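Ajuste de la pinza en la célula Senano de dos brazos

Antes de tocar la apertura, deje la célula en modo manual y limite la velocidad al 20 %. Limpie las caras internas de los dedos con un paño seco y compruebe que el cable no tira de la muñeca.

Coloque los bloques separados y acerque cada brazo con la pinza abierta. 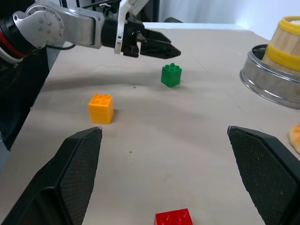
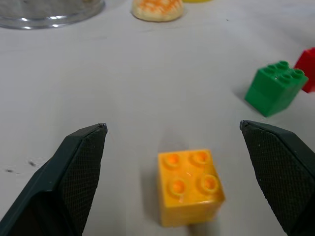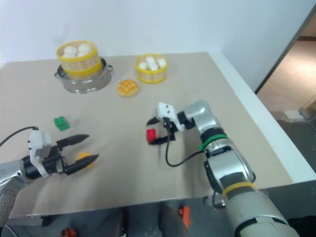
Guarde la posición de cierre en el registro 586 — uno por brazo, sin copiar valores del otro. Si el eje da error de seguimiento, repita la búsqueda de origen. Revise el apriete de los dedos cada 3000 ciclos. Los recambios Bennani usan el mismo procedimiento.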